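Search tips, recipes, how-tos... Go

Looking after your practice pads (and the thread, and the red stuff)

I've had a soft spot for stitching pads ever since I took over the tidy-up in our training room, which sounds a very small job until you meet the pads at the end of a long afternoon. Quite a few of you keep one at home too, on the kitchen table or out in the shed with the vice and the glue pots, and I get asked the same things over and over, so I thought I'd put it all in one place with a cup of tea beside me.

Washing a pad without ruining it

Lukewarm water and one drop of washing-up liquid, that's all. Use your fingers or a very soft cloth, and go gently over the old stitch holes, where a scourer will catch and turn a neat little hole into a great long tear (ask me how I know!). Let it dry flat on a tea towel, away from the radiator. When it's properly dry, a light dusting of cornflour takes off any tackiness, and you can wipe away what's left with a dry hand.

Never stack two pads face to face. They cling, they mark each other, and in a warm cupboard they can get quite hard to part. A sheet of baking paper between them does the trick.

Pretend blood

We make ours with water, cornflour and red food colouring, and very cheerful it looks. The trouble is that food colouring loves a pale pad. Wipe it off before you stop for tea, and certainly before you go home, and try any new mixture on a corner first. A pink shadow does no harm to the stitching, mind you. I keep the badly stained pads for the messy sessions and save the clean ones for beginners, who like to see where their stitches have gone.

Thread that behaves itself

Braided thread is lovely to tie with, but it picks up every bit of fluff and colouring going. Cut a shorter length than you think you want, and draw it through a damp cloth first if it has been sitting coiled in the packet. Hold it near the end and let the rest lie in a long easy curve over the pad, as the grey one does from the left-hand jaws here, and you'll see a loop coming long before it becomes a knot.
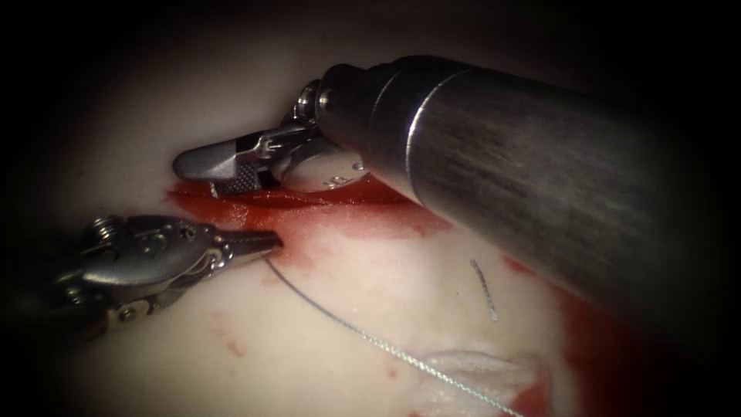
Getting the light right

A single lamp straight over the middle gives you a bright patch and gloomy corners, and a glossy pad will throw the shine right back at you. Tilt the lamp a little, or put a second one low at the side. Grey thread is much easier to follow once the glare has gone.

Putting it all away

Tools first, wiped and dried, then the thread wound on a bit of card with a notch at each end, then the pad on top in a lidded box. Ours holds 4 pads nicely. Bits of snipped thread go in a jam jar, or they'll find their way into the hoover brush.

Comments (3)

Brynhildur Thoroddsen
The baking paper tip has saved my two best pads, thank you! I'd been using cling film, which was hopeless.

Berkay Aksoy
Does talc work as well as cornflour? There's half a tin in our bathroom that wants using up.

Tsz-kin Kan
Berkay, I use talc and it's fine, but shake it on outdoors. Mine went all over the cat.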